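Jobs / Mobile & Devices

We use cookies to keep you signed in and to count visits. Accept or manage settings.

Wanach is hiring a Product Manager, Handset Software

Wanach makes phones. You may have owned one, or inherited one from an aunt. We shipped our own operating system, Brerari, in November, and 3,111 of you wrote in to tell us what was wrong with it. We need someone to read those letters and decide which ones are right.

You would work with Fedir Pasichnyk's platform team, a group of 66 engineers with strong views on battery life and stronger ones on the lunch order. You'd own the update schedule, argue with carriers, and tell Washington Dantas, our head of devices, when a feature has to wait. He takes it well by the second day. 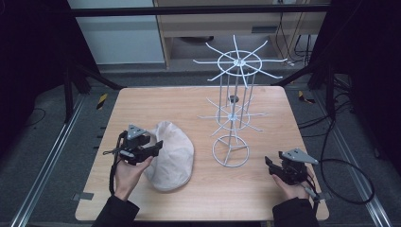 Flat cap and white wire rack on a table.

We want four years or more in mobile software, a phone launch you can discuss without wincing much, and plain writing. App store experience helps. Ours has 1,156 apps - a fair number are flashlights.

The job is full time, on site three days a week, with health cover and a test phone you're expected to use in public.

Send a resume and one page on the worst update you ever installed to the devices team by Fri 12 May. No cover letters, please.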